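Bildergalerie: Zwei Arme für die Küche

Stand: 31/05/2021

Seit November schrauben wir in unserer Gemeinschaftswerkstatt an Skekeck, einem zweiarmigen Roboter, der irgendwann einmal den Küchentisch abräumen soll. Angefangen hat alles mit einem Getriebe vom Flohmarkt und einer ziemlich großen Klappe meinerseits. Inzwischen stecken 14 Servos drin, 233 Schrauben stehen auf der Stückliste, und ich freue mich jedes Mal wie ein Kind, wenn sich beim Einschalten beide Schultern gleichzeitig anheben!

Die Steuerung läuft mit 24 Volt und hängt an einem alten Schaltnetzteil, das Rocío Zapata aus ihrer Bastelkiste beigesteuert hat. Unser Programm heißt Kim (fragt nicht, der Name war am ersten Abend da und ist geblieben) und merkt sich Bewegungen, die man den Armen vorher von Hand beibringt. Das klappt schon erstaunlich gut, solange keiner die Tischplatte verschiebt.

Schneidebretter, der rote Pfannenwender im Becher und eine Spielzeugmöhre – an solchen Sachen üben wir zurzeit das Greifen. Flache Bretter sind für zwei schmale Finger eine echte Gemeinheit, und genau deshalb machen sie so viel Spaß. Die Fingerspitzen sind rau und sehen schon etwas mitgenommen aus.
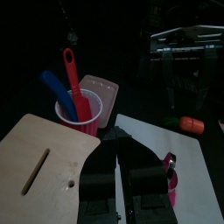 Wenche Rønning meinte dazu, wir sollten die Schließkraft über den Motorstrom begrenzen und uns den Drucksensor erst einmal sparen. Bei ihrem eigenen Greifer habe das gereicht, man müsse nur die Reibung im Getriebe vorher sauber ausmessen, und zwar in beide Richtungen, beim Öffnen wie beim Schließen. Außerdem solle ich endlich die Kabel am Handgelenk zugentlasten, das predige sie mir schließlich schon seit dem Winter.

Recht hat sie, mit beidem. Die Strombegrenzung ist jetzt drin und lässt sich in Kim für jeden Finger getrennt einstellen. Für Bretter nehme ich einen höheren Wert als für Becher, und bei der Möhre probiere ich noch herum. Die Zugentlastung kommt an die Reihe, sobald der Drucker wieder frei ist – Folasade Ojo druckt gerade Gehäuseteile für ihre Wetterstation, und die gehen vor.

Noch ein Wort zu den Fingern selbst, weil per Mail so viele danach gefragt haben: Das ist inzwischen die Version 4. Die erste war viel zu weich, die zweite zu kurz, und bei der dritten kam man mit dem Schraubendreher nicht mehr an die Befestigung. Jetzt lässt sich ein Finger wechseln, ohne den halben Arm zu zerlegen. Das war ein richtiger Freudentag in der Werkstatt! Ánh Ông hat die Zeichnungen sauber nachgezogen, und wer sie haben möchte, schreibt mir einfach kurz.

Als Nächstes nehmen wir uns die Übergabe von einem Arm zum anderen vor. Rechts greifen, links annehmen, rechts loslassen: Auf dem Papier sind das drei Zeilen, im Programm leider ein paar mehr. Beverley Nepia hat schon eine Idee, wie die beiden Seiten aufeinander warten können, und am nächsten Bastelabend setzen wir uns zusammen dran. Neue Bilder kommen dann wieder auf diese Seite.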